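The Long Wait for a Clear Table

At Kershaw's open day, the robots were promised for ten. By twenty past, the crowd in the old Prilwood carpet warehouse had drunk most of the coffee, and a man in a Cendier fleece was telling us for the second time that the future of housework would be learned, and that nobody would have to program it.

I have been to enough of these to keep my expectations in my coat pocket. The usual pattern is a very good video, a short live run, and a long talk about the video. Kershaw, to its credit, skipped the video. It opened with the part most companies keep in the back: people at tables, picking things up with hand-held grippers, over and over, so that a machine called Cliven can later copy them.

The grippers work like oversized tongs with a camera attached. You squeeze, the fingers close, and the camera records what your hand did from the hand's point of view. A good operator, we were told, gets through 80 recordings in a shift. The company wants 4000 for each chore before it lets Cliven try one. I asked what counts as a chore. Clearing a table counts. So does clearing a different table, if the first one didn't teach it enough, and I never got a straight answer on how often that happens.

Visitors were allowed a turn. My job was to pick up a paper cup and put it down beside a plate. The tool is heavier than it looks, and you lose all feeling for how hard you are pressing. I crushed the first cup. The second went over on its side, and the operator next to me told me kindly that mistakes were useful too. I would like to see the invoice that says so.

After lunch we got Cliven itself, a single arm bolted to a cart, with the same style of fingers. Its task was to move kitchen items from a table into a bin. It made 4 attempts while I stood there and finished two. On one of the others it lowered its fingers with great care onto bare wood, closed them, lifted nothing and carried it to the bin. There was applause for that one, and I think some of the people clapping meant it.

The guide's explanation was that the arm had not seen enough boxes. Boxes shine, and boxes lie at odd angles. A person reaches for one without a thought, and the machine needs to have watched it done in every kind of light. Fine. But the brochure in my hand said Cliven could "adapt to any home," and any home I know has boxes in it.

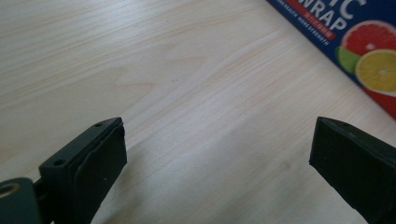 A hand-held gripper, open over the tabletop, with a box of plastic wrap farther back.

The price is where I stopped nodding. Cendier, which is paying for the trial, plans to rent the arm to care homes and small hotels for $43 a day. A guide assured me that it would pay for itself, then could not say what it would be doing during the day. Folding was mentioned. So was "light kitchen support." When I asked whether someone would need to stand next to it, I was told yes, at first.

I did like the operators. They knew exactly which items were trouble, and they talked about them the way cooks talk about a bad oven. If Kershaw put them in front of the crowd and left the fleece at home, it would have a more modest open day and a better one.

The next is planned for a Friday in April. Bring your own cup.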